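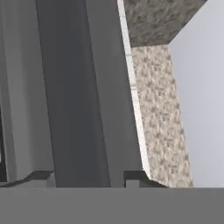 4.2 From block handling to chores

The question we set out to answer is plain enough: can a two-fingered machine do the small jobs that fill a day in a kitchen or a workshop? We think the answer is closer to yes than it was when we began, and the reasons are worth going through slowly, as the trouble spots were often different from the ones we had planned for.

All policies in this section were trained in the Braller simulator and scored on the Bratau chore set. Bratau has five jobs: clearing a counter, standing a tray upright in a rack, sorting offcuts by size, wiping down a bench, and moving stone samples from one shelf to another. The last of these came from Plurberg, a countertop shop that let us watch a full shift in May and write down what people picked up and put down. Most of it was heavy, flat, and square-edged. Hardly any of it had a handle.

Stone samples turned out to be our favorite test. They look easy, and people move them without thinking, but a rigid slab gives a gripper very little help. A sponge squeezes down and forgives a bad angle. A slab does not, so a small error in the approach goes straight into the contact. Figure 5 gives a sense of what the policy has to work from: a speckled block seen at a steep angle, close to the flat gray parts of the gripper, with a pale, smooth background to one side. The front face and the darker top are easy to tell apart at this range. The white strip along the block's left is much narrower, and views like this are what led us to look again at how the policy judges side faces.

Our first controller placed each grasp by matching corners. This worked well when the whole object was in view and badly once the gripper came close, where a corner may lie outside the image or sit right next to a finger pad. Raju, the policy we report on here, drops corner matching for the last part of the approach. It tracks the straight seams between faces and estimates the tilt of the object from them. A seam is long, so it can be partly hidden and still be useful — and on square-cut stone there is nearly always one to find.

We ran 541 trials over the full chore set, with object pose, lighting, and surface texture drawn fresh each time. Raju finished 441 of them, meaning that the object ended in the target area, in the required orientation, with no second attempt. We were delighted by this. The corner-based controller had never managed the tray rack often enough to make a fair comparison, and for a while we had expected to drop that job from the set.

The failures are just as interesting. In 58 trials the gripper closed on the object and then lost it during the lift, nearly always with a grasp placed too far from the center of mass. The policy had read the pose correctly and chosen a poor spot. This is encouraging in its way, as choosing where to hold something is a separate problem from seeing it, and can be worked on separately. The remaining failures were spread over all the jobs, and included time limits, collisions with the rack, and a stubborn habit of setting offcuts down on the line between two bins.

Texture deserves a note of its own. We had worried that granular patterns would throw off the seam tracker, which might take a row of speckles for an edge. In practice the denser patterns did little harm as long as neighboring faces differed in brightness. The hard cases were plain objects under flat light, where two faces took on nearly the same gray and the seam all but vanished. Anyone building a training set for household work may want to spend less effort on elaborate textures and more on dull ones!

How far does this carry toward a real home or shop? Wiping and sorting seem near. Both allow small errors, and a person could tidy up after the machine in a moment. Shelf work with stone is further off. Braller treats every surface as clean and dry, whereas the shop floor at Plurberg had dust and water on almost everything, and we have no friction measurements for wet stone that we would trust. Our simulated fingers also have no wear, and their pads grip as well in the last trial as in the first.

Speed is the other gap. Raju pauses before closing the gripper to refresh its tilt estimate, and those pauses add up over a long job. A worker would find them maddening. We tried removing the pause for objects already handled once in the same run, and the motion became far smoother to watch, but we have not yet scored this version on the whole set. The trials reported above all use the slower setting, including those for counter clearing, where the pause is probably unnecessary.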